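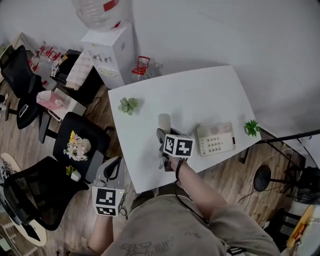
Tuesday, at the white table

I finally got around to sorting out the freezer this week, and oh my, the ice! Our old Drekholm had grown a shelf of it so thick that the bottom drawer would only open if you sat on the floor and pulled with both hands (I did, twice, and once went over backward). So everything came out and into the cooler bags, towels went down, and I left the door open with a bowl of hot water on each of the 2 lower shelves. I found 500 grams of blackberries I'd been sure we ate last summer, and soup with no label at all, which we had for supper and which was lentil. The drawer slides beautifully now. I've put a strip of tape on the door with the month on it, so next time I won't have to guess. The blackberries are going into a crumble tomorrow, with plenty of custard.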